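第4章 手持夹爪的装配、标定与试夹

4.1 适用范围

本章适用于在家中或共用工作间自行装配的双指手持夹爪,连杆为黑色,指垫为蓝色纹理软垫。装配前应已完成第3章的零件清点和打印件去毛刺。夹爪由操作者握持,不含电机,开合量由手柄行程决定,开合数据由装在基座内的编码器读取。

本章步骤由 Coralie Trevaskis 编写,Keegan Ormsby 按步骤重装过一遍后修订。修订日期:2022年3月14日。

4.2 所需工具与材料

内六角扳手一套,球头或平头均可。
塞尺。
中强度螺纹胶。不要使用高强度型号,连杆以后需要拆卸。
异丙醇和无绒布。
Pirnier 编码器读取板及其数据线。
Drostmont 指垫一对,出厂时背胶已贴好。
记录表(附录B)。

4.3 安装连杆

1. 将基座平放在工作面上,手柄朝向自己。检查导向槽内有无残留的支撑料。

2. 先装内连杆,再装外臂。外臂带三角形镂空,左右件互为镜像,不可互换。镂空的尖角方向以件上的压痕箭头为准。

3. 在每个铰点插入销轴,两侧各垫一片薄垫圈。销轴应能用手指推入。若需敲击,说明孔径偏小,退出销轴后用铰刀修孔。

4. 盖上销帽,暂不涂螺纹胶。

5. 缓慢握紧并松开手柄,观察左右两指是否同步。两指到达中线的时间差以肉眼不可见为合格。若一侧滞后,先检查该侧外臂根部的垫圈有无漏装或重叠。

6. 确认同步后逐个拆下销帽,涂少量螺纹胶,重新装回。胶液不得流入铰点间隙。

注意:螺纹胶完全固化前不要进行4.6节的试夹。固化时间以胶瓶标签为准,工作间温度偏低时应延长。

小心:连杆合拢时,内连杆与外臂之间会形成夹点。调试时手指不要伸入两者之间,三角形镂空内也不要穿手指或扎线。

4.4 粘贴指垫

1. 用异丙醇擦拭指面,待其挥发。

2. 撕去背胶保护纸,从指根向指尖压贴,避免裹入气泡。

3. 纹理面朝内。两侧指垫的纹路方向应一致,否则夹持圆形物体时,物体容易绕接触点转动。

4. 合拢夹爪,用塞尺检查两指垫之间的间隙。指尖先接触、指根稍后接触属正常。指根先接触时,拆下指垫,检查指面是否翘曲。

5. 保持合拢状态静置,让背胶压实。

注意:指垫沾上油脂、果汁或糖分后摩擦力会明显下降。每次试夹结束后用清水擦拭,晾干后再收纳。异丙醇只用于粘贴前的指面清洁,反复擦拭指垫会使表面变硬。

4.5 编码器标定

编码器读数随手柄行程单调变化。标定的目的是确定全闭和全开两个端点的读数,并写入配置文件。

1. 将数据线接到读取板,再接到计算机。先接板端,后接计算机端。

2. 打开 Kustano 标定程序,选择“手持夹爪”,进入端点页。

3. 完全握紧手柄,保持不动,待读数稳定后记录。本装配样机的全闭读数为954。

4. 完全松开手柄,记录全开读数。样机为2398。

5. 握持手柄,使读数停在2000附近,来回小幅动作。读数应连续变化,没有跳数。出现跳数时,先检查磁铁与编码器之间的间距,再检查线缆屏蔽层。

6. 点击“写入”,断电,重新上电,复查两个端点。

注意:上述数值只用于核对量级和方向。每只夹爪的端点都不相同,不得将样机数值直接抄入配置文件。左右手各用一只时,应分别标定,分别命名。

若全闭读数大于全开读数,说明磁铁极性装反。可以翻转磁铁,也可以在配置文件中将方向参数取反。两种方法只选一种。Noeline Tipoki 在调试第二只夹爪时两处都改了,结果方向又回到原样,排查花费了一个下午。

4.6 试夹

试夹在软质台面上进行,台面可铺布。推荐使用橙子一类表皮有弹性、形状接近圆形的水果,也可使用同等大小的软球。不要用玻璃器皿或带刃口的物品做首次试夹。

1. 将待夹物体放在浅盘中。盘子的作用是限制物体滚动,盘沿不宜过高,以免指尖碰撞。

2. 张开夹爪,从上方接近物体,使两指垫位于物体最宽处的两侧。

3. 缓慢握紧手柄,直到两侧指垫都接触物体,再略增加握力。

4. 竖直提起,使物体底部离开盘面,保持姿态,读取编码器数值并填入记录表。

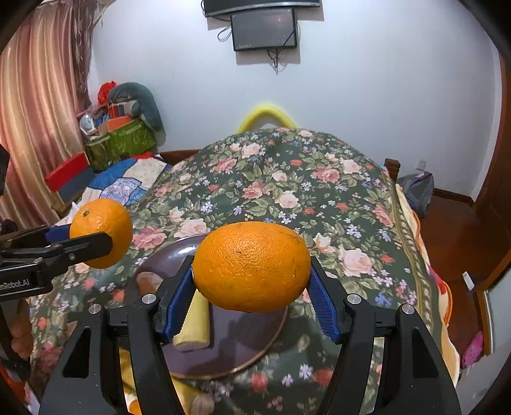

5. 保持五秒后放回原位。放下时先让物体接触盘面,再松开手柄。在空中松开会使物体弹出盘外。

6. 将夹爪绕前臂轴线转动,先向左,再向右,重复步骤2至5。物体在转动中滑移时,按4.7节处理。

7. 两只夹爪同时使用时,先单独完成各自的试夹,再进行双手试夹。两只夹爪的外臂不得相互碰撞,接近路线应分开。

8. 试夹结束,将手柄完全松开,停止记录,然后断开计算机端接头。

小心:不要用夹爪的指尖戳刺物体。指尖受轴向力时,载荷会直接传到内连杆的销轴上,打印件可能沿层间开裂。

注意:水果表皮的硬度差别较大。成熟度高的水果在握力偏大时会留下压痕,这不属于夹爪故障。需要重复性较好的结果时,同一组试夹应使用同一个水果。

4.7 常见问题

现象:物体提起后缓慢下滑。
处理:清洁指垫。仍下滑时,检查接触位置是否低于或高于物体最宽处。位置偏高时,物体会向下挤出;位置偏低时,物体会向上顶起。

现象:物体在两指之间转动。
处理:核对两侧指垫的纹路方向。核对左右指是否同步。必要时返回4.3节步骤5。

现象:只有一侧指垫受力。
处理:调整夹爪位置,使中线对准物体中心。若空载合拢时仍偏向一侧,拆开该侧外臂,检查铰孔是否磨大。

现象:手柄松开后不能完全张开。
处理:检查回位弹簧是否脱钩,再检查导向槽内有无胶渍。胶渍用木片刮除,不要用金属刀具。

现象:读数在夹持过程中突变。
处理:固定数据线,使其在手柄动作时不受拉扯。接头处应留出余量,并在手柄外侧扎紧。

现象:两只夹爪的数据对调。
处理:按固定顺序插接数据线,先左后右。在读取板外壳和计算机端接头上贴相同颜色的标签。

4.8 收纳与复查

1. 收纳时夹爪处于完全松开状态,避免弹簧长期受压,也避免两指垫相互粘连。

2. 数据线单独盘绕,不要缠在连杆上。

3. 每次使用前检查销帽有无松动。发现松动时,拆下,清除旧胶,再按4.3节步骤6重新安装。

4. 更换指垫、弹簧或任一连杆后,必须重做4.5节标定。仅清洁指垫时无需重新标定,但应复查全闭端点。

5. 打印件出现发白、裂纹或铰孔变形时,整件更换。胶粘修补的连杆不得继续用于夹持。

4.9 记录表填写说明

每次试夹填写一行。“物体”一栏写明种类,同种物体有多个时加编号。“姿态”一栏填写竖直、左转或右转。“读数”一栏填写步骤4中稳定后的数值,不取最大值。“结果”一栏只填写保持、滑移或脱落,其他情况写入备注。

共用工作间内的记录表由操作者签名后放入 Goodwin 文件盒,电子版按夹爪编号存入对应文件夹。记录表格式如需更改,请先与 Mirta Yáñez 联系,标定程序的导入模板须同步修改。

第5章说明腕部相机支架的安装,安装前夹爪应已通过4.6节全部步骤。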